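4.2 Recording a home session (Tikik hand unit)

1. Charge unit, wipe both lenses.
2. Close fingers fully, hold two sec. Sets zero for the width estimate.
3. Start log. Wait for 213 free frames before moving.
4. Slow sweep of room, window included. Exposure stays locked after this so dont skip.

Caution: over 3000 frames per clip the pose track drifts. Split it.
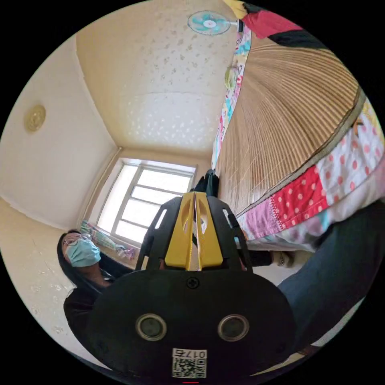 Inna Chornovol found drift starting earlier in small rooms, and asked that clips there stop at 851. Limit not yet in the Arkar script, set by hand.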